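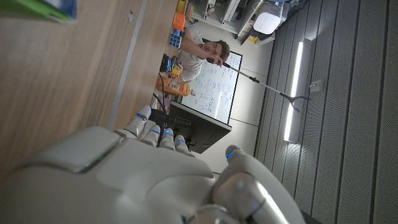

Notes, slide 1. Title: Moisture in stored grain, Trurari site. Speak slowly. Give the outline and move on.

Slide 2. Culla bin is flat-bottomed, 600 tons when full. Filled in August at 14 percent moisture. The fill average says little about the center of the bin, where fines collect under the spout and air moves poorly.
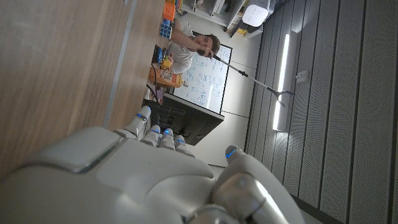

Slide 3. Fines and airflow. Fans push air up through the floor, and air takes the easiest path. A packed core can stay warm while the outer grain cools. Pulling a few loads from the center after filling removes much of this material. Point to the cross section.

Slide 4. Sensor cables. Kiani bin has cables near the wall only. Explain why a steady wall reading is weak evidence. Grain is a good insulator, and a hot spot a few feet away may not show for weeks.

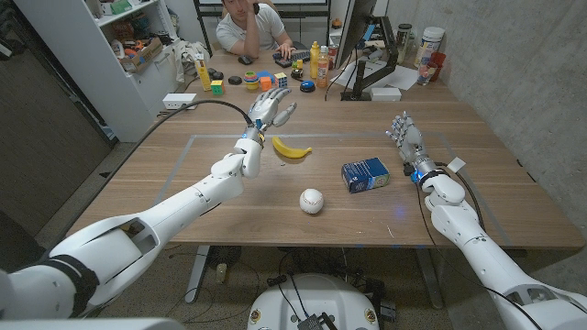 When should the fans run? When the outside air is cooler than the grain and dry enough not to add moisture.

Slide 5. Cooling fronts. At low airflow a front needs some 200 fan hours to pass through the full depth. Stopping halfway leaves a layer where warm and cool grain meet, and moisture can build up there. Log fan hours by bin. Do not estimate from the power bill.
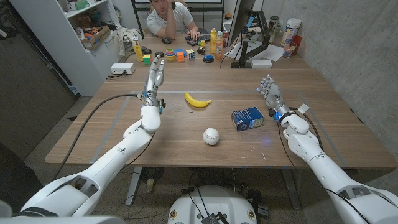
Slide 6. Daretell trial. Grain was probed every 30 days at the same points. Skip the second chart if time is short. Mention that probe depth was not recorded on the first round, so those values are left out.

Slide 7. Contact details and sources. Leave up during discussion.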